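살림 레터: '서랍 다이어트' 앱, 한 달 써 보니

정리 앱 기투움(Gitum)이 또 업데이트됐다. 이번에는 집 안 물건을 하나씩 등록하면 '안 쓰는 물건 점수'를 매겨 준다고 한다. 월 구독료를 내고 내 가위가 몇 점인지 들어야 한다니, 솔직히 시작부터 마음이 곱지 않았다.

그래도 12월 한 달은 성실하게 써 봤다. 등록한 물건이 117개. 사진 찍고 이름 붙이고 마지막 사용일을 적는 데만 주말 이틀이 날아갔다. 앱은 그중 11개를 버리라고 했는데, 목록에 여권 케이스와 손톱깎이가 있었다. 자주 안 쓰면 필요 없는 물건이라는 계산법인 모양이다. 그럼 소화기도 버려야 하나? 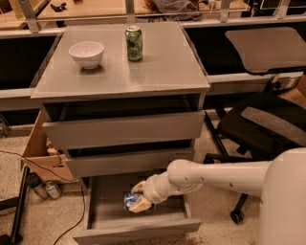 회색 서랍장 위에 그릇 하나, 캔 하나. 서랍은 열려 있다.

업체 홍보 글에는 사용자들이 거의 400시간을 아꼈다는 문장이 나온다. 누가, 어떤 기간에, 무엇과 비교해서 아꼈다는 건지는 끝까지 읽어도 없다. 독자 잉빌 에이데 님도 같은 걸 고객센터에 물었다가 "개인차가 있습니다"라는 답만 받았다고 한다.

칭찬할 점도 하나 있다. 같은 건전지를 세 번 등록하고 나서야 내가 건전지를 너무 많이 산다는 걸 알았다. 다만 이 정도는 종이 한 장 붙여 두고 적어도 알 수 있는 일이다. 무료 체험을 해 볼 분은 자동 결제부터 끄고 시작하시길. 해지 메뉴는 설정이 아니라 '내 소식' 탭 맨 아래에 있다.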